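Border checkpoint closed at night – can the district do this without a public vote?

Posted by Vsevolod Romaniuk

Hello to all. I live in Burka, 11 miles from the crossing at Trunari. In March the district council decided that the checkpoint will close every night at 7 p.m. The reason they gave is smuggling. I read the minutes, and there was no hearing and no vote of residents. My wife works the late shift in Urketti on the other side, so now she must sleep there or drive the long way.
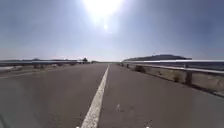

I wrote to the council two times and received one answer, which said only that the matter is "under security rules". Is this legal? A neighbor collected 902 signatures against the closing, but we do not know where to bring them.

Mushi_resident

They do what they want, always. We had the same with our bridge. Good luck.

oldclerk13

I worked in a district office for many years, so I will try to be exact. A council can close a crossing for a short period without a hearing, if it calls this an emergency measure. For a permanent change it must publish a notice and wait for comments. Look in the minutes for the word "temporary" – if it is not there, you have a good argument. 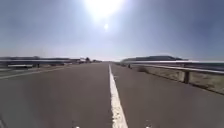 Straight road under a hazy sky.

Bring the signatures to the clerk of the district, not to the council members. Ask for a stamped copy of the first page and keep it at home. Also ask in writing which security rule they used. They should give you its number.

Vsevolod Romaniuk

Thank you, oldclerk13. I checked, and the word "temporary" is not in the minutes. I will go to the clerk with my neighbor and write here what they answer.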